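Count the Corrections, Too
November 11, 2019

Most arguments about teaching robots by demonstration treat hand guiding and remote control as interchangeable. They produce different data. At Enside we recorded 179 demonstrations of one tube transfer task in April, 90 by remote control and the rest by hand guiding. I would keep the remote ones.

A person pushing an arm feels contact through the arm itself and corrects without looking. The policy gets no such sense unless the wrist reports force, and ours does not. Under remote control the operator works from the same camera view the policy will use. If a tube cannot be lined up from that view, the recording shows it.

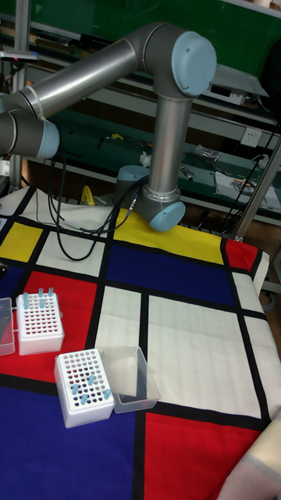
Tube transfer cell with two racks and clear trays on the patterned mat.

The usual objection, put well in the Sutulow notes, is speed. Remote demonstrations took nearly 2 times as long. That cost is real, but much of the extra time is hesitation over a hole, and I think hesitation should be labeled and kept. The Sorum toolkit trims it by default. Turn that off before recording, and report the trimmed and untrimmed results separately.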